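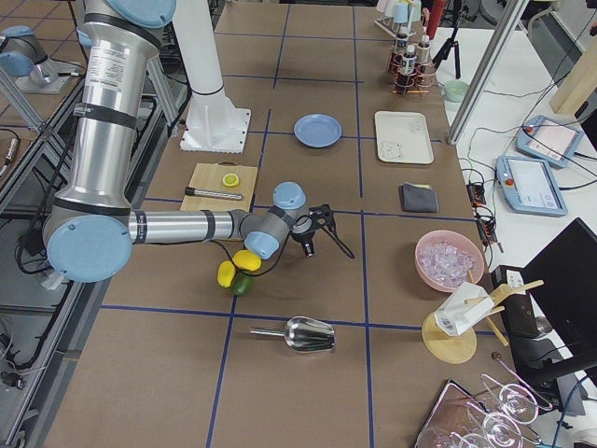
Saturday, July 31, 2021

# Drinks cell, left arm: monthly inspection

Site: Peltby, bench 4
Task loaded: Gudeta (citrus and ice)
Arm stopped and locked out for sections 1 and 2. Powered at reduced speed for section 3.

Mark each line OK, FIX or WATCH. Write a comment for anything that isn't OK.

## 1. Arm and joints

- [x] Base bolts at marked torque. **OK**
- [x] Joint caps seated, no cracks. **OK.** Wiped down with a damp cloth. Do not use the citrus cleaner on the caps, it leaves them sticky.
- [x] Play at elbow, pushed by hand. **OK**
- [ ] Black wraps on forearm tight. **WATCH.** The one nearest the wrist turns if you twist it. It still holds the cable.
- [x] Hours since last grease check: 2000. **OK**, check done today, next one goes on the July sheet for next year or at the hour limit, whichever is first.

## 2. Cables

- [ ] Gripper cable has slack at full wrist turn. **WATCH.** Enough slack, but the loop hangs low when the forearm is stretched out over the table. Keep tall items off the squares under it.
- [x] Connectors at wrist pushed home. **OK**
- [ ] Side table cables clear of the pendants. **FIX.** Same comment as last time. The pendant leads cross the power leads and have to be pulled free before you can pick either one up. Hooks are ordered from Firnance.
- [x] Power strips away from the ice bowl. **FIX, done.** Moved the bowl in by one square for the tests, then put it back on its mark. The strips should be what moves. Needs a bracket under the table edge.

## 3. Gripper and pick points

Tested with the Gudeta points, arm at reduced speed.

- [x] Fingers open and close evenly. **OK**
- [x] Finger pads. **OK.** Some wear on the inside corner. Replace both together, never one.
- [x] Straight down over the plate. **OK**
- [ ] Cutting board on its mark. **FIX.** The board creeps when the knife is picked up. Square it to the tape before every run until it has stops. Esitz quoted for a pair of corner stops and we have not answered them.
- [x] Scoop, handle to the left. **OK.** The pick point is on the handle. If someone sets it down the other way the fingers close on the bowl of the scoop and it skids.
- [x] Glasses on tray. **OK**, picked and returned empty, both of them.

Elbow clearance over the back edge of the board measured 57 mm with the wrist over the plate. The limit on the sheet is 40, so it passes. It will not pass with anything tall standing on the back half of the board.

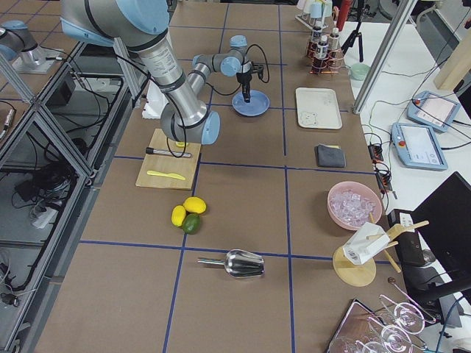
Esitz wrote back that 57 is fine for a bare board, but that their corner stops add height at the back, and asked for the reading to be taken again with a stop in place before we order a pair. Agreed. Order one first.

## 4. Stops and pendants

- [x] Red button on each pendant stops the left arm. **OK.** Pressed while moving, both times.
- [x] Reset needs a separate action. **OK**
- [x] Pendant touchscreens respond at the corners. **OK.** One is slow after the screen wakes.
- [ ] Pendants labeled left and right. **FIX.** They look the same from where you stand. Use paint marker, tape comes off.

## 5. Table

- [x] Brown paper flat, no lifted corners. **OK**
- [ ] Blue tape lines complete. **WATCH.** Redo them when the paper is changed. Check the first line against the base plate, then measure the rest from that.
- [x] Ice water wiped up after tests. **OK**

## Result

Released for use at 77 percent speed until the board stops are fitted. Full speed after that, with section 3 repeated. The right arm has its own sheet and was not checked.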